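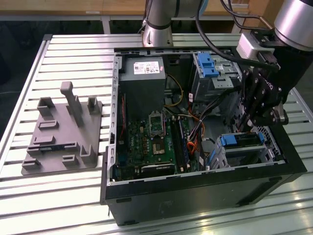
A Dell with its side panel off.

The leaflet wars

August 28, 2021

Print this post | E-mail this post

I have now had four leaflets through the door for the Hovon ward by-election and I've kept all of them, because I'm the sort of person who does. They are on the kitchen table next to the gas bill. The gas bill is the better read.

The first one has a bar chart on it. You know the kind. Two tall bars, one tiny bar, and the words "ONLY WE CAN WIN HERE" in capitals. The figures come from the last county election, which was fought on different boundaries and took in half of Flulard, where they vote quite differently from us. In the ward as it now stands, the sitting party won last time by 110 votes. You would not guess that from the chart. You would think it had been a massacre.

The second leaflet is a reply to the first and has its own bar chart.

What gets me is the claim that is in three of the four, in almost the same words: that a new council will "bring back" the Mostitent bus. Each of them says they will do it. I went and looked up who cut it, which took most of an evening, as the minutes are put online as scanned pages, some of them sideways. The vote to end the subsidy went through in June two years ago, and councillors from both of the big groups voted for it. There was a short debate. One member asked whether passengers had been consulted and was told that a notice had been put up at the depot. Passengers do not go to the depot.

So I'd like to know what has changed. The district council doesn't run buses and doesn't pay for them, beyond the small top-up it took away. The money would have to come mostly from the county, and none of the people standing in Hovon is standing for the county. I wrote to all four candidates asking where they would find it. I have had two answers. One thanked me for my interest in local transport. The other said it would be met from "efficiencies", and when I wrote back to ask which ones, I was thanked for my interest in local transport.

The independent, Tetsuya Murakami, is the only one not to mention the bus. His leaflet is one side of A4 and is nearly all about the Furukawa site, the old works behind the station, where the plan is for more than 900 homes. He's against it, or he is against it "in its present form", which is a phrase I have learned to watch. The planning application was for a smaller scheme to begin with and I can't find anybody who was in favour of its past form either. Still, he did knock on the door himself, and he stood there in the drizzle while I went on at him about drains – so I'll give him that. He said he didn't know about the drains and would find out. I've heard worse.

Then there is the petition. All the parties quote it. It has 2,984 signatures, and depending on which leaflet you pick up, these are 2,984 people who want the site left alone, or who want it built with a surgery, or who want "a proper say". I signed it, outside the chemist, and the sheet I put my name to said only "Save Our Station Approach". I took it to be about the trees.

Turnout last time was poor and I don't expect better. A by-election at the end of the summer, with people still away, for a seat that won't alter who runs the council whichever way it goes. If 1,000 of us bother I'll be surprised. My neighbour says that is just why it's worth voting, as each one counts for more, and I can see the sum works. I'm less sure it counts for more of anything.

I shall go, because I always go. The polling place has been moved from the school to the bowls club, by the way, and two of the leaflets still have the school on them. Check your card.

I've asked the council when the drains report for Furukawa will be published. If they answer I'll put it up in full, sideways or not.

Recent posts
Minutes, and how to lose them
Who owns the verge on Mostitent Road?
A word on "listening exercises"
Flulard car park: the charges again
What a parish council can and can't do

Contact | All words mine unless stated, copyright 2021 | Back to top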